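Folasade Adeleke Would Like You to Stop Asking About Season Three

Folasade Adeleke has been on television long enough to know what a journalist wants, and on Sunday she spent most of an hour pleasantly declining to give it to us. The question was whether she is coming back to Pirkley. The answer, delivered over a bad phone line from what sounded like the inside of a dishwasher, was that she has read something, liked part of it, and is thinking.

"I think slowly," she said. "My agent will tell you. He has aged."

For those who joined this newsletter after the second season ended in May, a short recap. Pirkley was the small-town drama in which Adeleke played a county coroner with a boat and no patience. It was made for very little money and looked it. The boat changed color between episodes four and five. A character named Dennis went upstairs in the pilot and has yet to come down. It should have vanished in a month, and then people began watching it at two in the morning and texting each other about Dennis.

Since then the cast has scattered. Adeleke did Golier, the costume thing with the wigs, and was the best part of it, a compliment she accepted on Sunday with a long pause. She turned down a superhero's mother. ("I was four years older than the superhero.") She did a play in a theater with 300 seats and one working restroom, and says it was the happiest she has been at work since drama school.

Meanwhile the fans wrote letters. Real ones, on paper. The production company, Tendari, says it has received 2,903 of them, and I believe the number because it is too odd to have been made up by a publicist, who would have said three thousand. Most of them ask for a third season. A good portion ask for Dennis. One, I am told, asked for the boat, and included a shipping address.

So is there a script? There is. Tendari confirms that a first episode exists and that Adeleke has it. It will not confirm who wrote it, though everybody I called gave me the same name and then asked me not to print it, so I am enjoying the feeling of knowing something. The plan, if it is a plan, is for seven episodes instead of ten, with more of the coroner and less of the mayor's divorce. I have no objection. I have been through actual divorces that took up less of my week.

Adeleke's worry is the obvious one. "People love a thing because it stopped," she said. "Then you start it again and they look at you like you've come back to the party for your coat." She has seen it happen to friends. She named two of the shows, and then un-named them, and I am a gentleman. 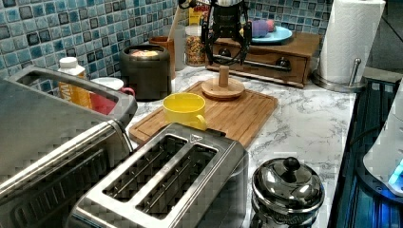 My own view, for whatever a free newsletter is worth, is that she should do it, and do it cheaply. The charm of Pirkley was always its kitchens. Half of every episode took place across somebody's counter, with two people not saying what they meant and nothing to look at except the crockery. You could have shot the best of those conversations with a white countertop, a cutting board and one bright yellow cup, and I'd have watched the cup for clues. Golier had a ballroom with 2,000 candles in it and I can't remember a single thing anyone said there.

There is also the matter of timing. Adeleke is attached to Jeon, the spy film that keeps losing directors, and if it ever finds one who stays past lunch she will be away for months. She was diplomatic about this. She said the script was "very alive," by which I take her to mean that it changes every time she opens it. She has learned to ride a motorcycle for a scene that has since been cut, and she has learned to fall off one for a scene that has not.

I asked whether she missed the coroner. For the first time in the call she answered right away. She said she misses the coat, which had deep pockets, and she misses being rude to the mayor, which she found restful. She said strangers still stop her at the grocery store to describe their symptoms, although the woman she played only ever treated the dead, and that she has started giving them advice. Mostly she tells them to drink more water.

And Dennis? She laughed, and the dishwasher, or whatever it was, went into its rinse cycle. "I know where Dennis is," she said. Then she had to go, because somebody was at the door. Tendari says it expects to have news before the end of the summer, and I'll send it out when I get it.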